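Jobs > Engineering > Safety and Standards

Crossing Rules Reviewer, Simulation (contract, 10 openings)

Last updated: December

Fludbridge is hiring reviewers for the Oro project. Oro is a written set of good practice rules for sidewalk delivery robots at street crossings. The rules cover when a robot may leave the curb, how it shares a crosswalk with people on foot, what it does when it cannot read a signal, and where it may wait. We check each rule in simulation before it goes into a release. Reviewers do that checking.

This is a reading and writing job more than a coding job. You will spend most of the day with a rule on one screen and a crossing on the other, deciding whether the rule tells the robot clearly enough what to do. When it doesn't, you write down where it falls short and suggest better wording.

About the work

The current rule set has 100 rules. Some are one sentence long. Others run to a page with exceptions. Each is tested against crossings in our scene library, which holds 3,289 rendered views of streets, corners and driveways. The views are built in Nambiar, our scene tool. You do not need to know Nambiar before you start. Training is paid and takes place in the first two weeks.

A normal assignment is a batch of 50 views and one rule. For each view you answer the same set of points on a form:

- Does the rule apply at this crossing at all?
- If it applies, is the required behavior clear from the wording alone?
- Is there anything in the view that the rule does not mention and should?
- Would two careful readers come to the same decision?

You then run the matching test and compare the robot's behavior with your own reading. If they differ, you file a finding. A finding may be against the rule, the robot software or the scene. All three happen. Please don't assume the software is at fault when the rule could be read two ways.

A wide crossing next to a building site is a typical view for the rules on route planning and signals. There is a long hoarding on the far side of the street, a railing near the far end of the crosswalk and more than one set of signal heads to sort out. A reviewer on this kind of view would note which signal the rule means by "the crossing signal," and whether the rule asks the robot to check that it has a clear place to go on the other side before it starts across. 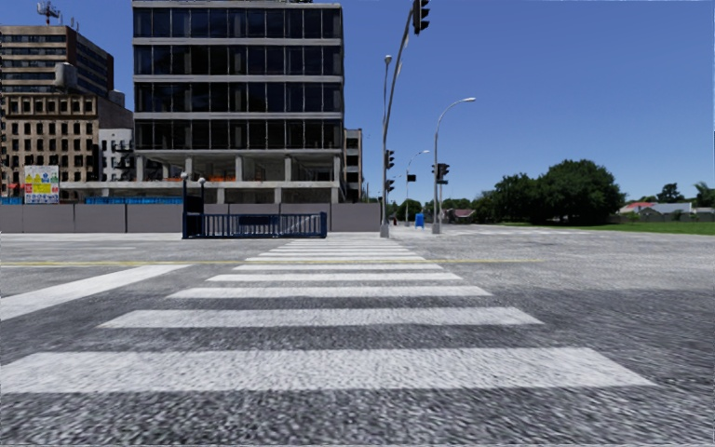

What you will do

Read draft rules and mark any word or phrase that can be taken in more than one way.

Apply rules to views in the scene library and record your decisions on the review form.

Run prepared tests and read the logs. The tests are already written. You start them, watch them and save the results.

Write findings. A finding is short, usually one or two paragraphs, and has to name the rule, the view and the behavior that raised the question.

Suggest new wording. You don't have to solve the whole problem. A partial suggestion with a note about what is still open is welcome.

Take part in one review call per week with the other reviewers and the rule editors. The call is at 10:30 in the morning, Eastern time, and attendance is required.

Review other people's findings. Each finding is checked by a second reviewer before an editor sees it.

What the rules say, in brief

Applicants often ask what is in the rule set, so a few of the working principles are given in this section. They are shortened. The full text is shared with reviewers at the start of the contract.

Waiting. The robot waits back from the curb edge, clear of curb ramps and tactile paving. It does not wait in a position that forces a person to step into the street to get past it.

Starting. The robot does not start across on a signal it cannot identify. If several signals are in view and it cannot tell which one controls its crosswalk, it treats the signal as unknown and waits.

Clear far side. Before starting, the robot checks that there is room for it on the other side. A fence, a barrier or a closed sidewalk at the far end counts as no room until the robot has found a way around that does not put it in a traffic lane.

Crossing. The robot stays inside the marked crosswalk and keeps a steady speed. It gives way to people on foot, including people coming from behind who are moving faster.

Stopping in the road. The robot does not stop in the road unless going on would put someone at risk. If it does stop, it signals with light and sound and calls for remote help right away.

Remote help. A person must be able to take over at any point on the crossing. If the link to that person is down, the robot does not start.

Records. Each crossing is logged with the signal reading, the time the robot left the curb and the rule version in use.

The first three cause the most discussion. "Room for it on the other side" has been reworded in each of the last two releases and is likely to change again.

What we are looking for

You should have:

- Experience reading or writing rules, standards, test procedures, safety instructions, building codes, traffic regulations or something close to these. It does not have to be in robotics.
- Clear, plain written English. Findings are read by engineers, by city staff and by people who represent pedestrians with disabilities.
- Patience with repeated work. Fifty views of street corners in one batch is a lot of street corners.
- A computer with a large monitor and a steady internet connection. Views are streamed, so you do not need a strong graphics card.
- The right to work in the United States.

It helps if you have:

- Worked with crossings from the other side, for example as a crossing guard, a mobility trainer, a traffic technician or a road safety auditor.
- Used a wheelchair, a walker or a white cane in city streets, or worked closely with people who do.
- Some practice reading test logs.
- Written bug reports or nonconformance reports.

A college degree is not required. We have had good reviewers from driving instruction, from insurance claims and from warehouse safety.

People currently employed by a company that makes or operates delivery robots can't be reviewers while they hold that job. Recent former employees may apply and should say so in the application.

Hours, pay and place

The contract is for six months at 20 hours per week, with one possible renewal of the same length. You set your own hours apart from the weekly call. We ask that no one review for more than four hours in a single day, as the quality of the forms drops after that.

Pay is hourly and is the same for all reviewers in the first contract. The rate is sent to every applicant who passes the first screening, before the sample task, so you can decide whether to go on. The sample task is paid at the same rate.

The work is remote. There is one visit to our test yard, where you watch the delivery robot, Hernero, carry out a set of the same crossings on marked pavement. Travel and lodging are covered. If you can't travel, tell us and we will set up a video session in its place. This has no effect on your contract.

How we work with findings

A few points of practice that matter to us, and that you should be comfortable with before you apply:

Reviewers are independent of the software team. A software engineer may answer a finding but may not close it. Only a rule editor closes a finding, and the reviewer who filed it is told the reason.

Findings are kept, including the ones that are closed with no change. The full list is published with each release. Reviewers may choose to be listed by name or to stay unnamed.

A rule with an open safety finding is not released. It stays in draft, even if that delays the other rules that depend on it.

Passing in simulation is not taken as proof that a rule is safe in the street. A rule goes from simulation to the test yard, and only then to supervised trials with a person walking next to the robot. Reviewers see the results from all three stages for the rules they worked on.

If you believe a finding was closed wrongly, you can ask for a second editor. You do not need to give a long argument. One line is enough to start the process.

How to apply

Send the following through the application form on the Fludbridge careers page:

1. A resume, two pages at most.
2. A short letter that says which part of your experience fits this work.
3. One writing sample of up to two pages. An inspection note, a procedure or a report is better than an essay. Remove anything confidential.
4. The hours of the day you expect to be available, with your time zone.
5. Any adjustments you need for the application or for the work itself. The review form works with screen readers and keyboard control. The scene viewer needs sight at present, and we have a separate text-only review track for blind and low vision applicants at the same pay.

Applications are read in the order they arrive and the posting stays open until all openings are filled. You will get an answer either way. Applicants who pass the first screening receive a sample task with one rule and a small set of views. It takes two hours. After that there is one interview by phone or video, 45 minutes long, where we go over your sample task with you.

Please do not send code, certificates or reference letters at this stage. We will ask for two references after the interview.

Questions about the role can be sent through the same form. Choose "Oro reviewer" as the subject.

Filed under: Contract, Remote, Robot Safety, Standards and Testing

We use cookies to remember your job search and saved postings. By continuing to use this site you agree to our cookie policy. Accept / Manage settings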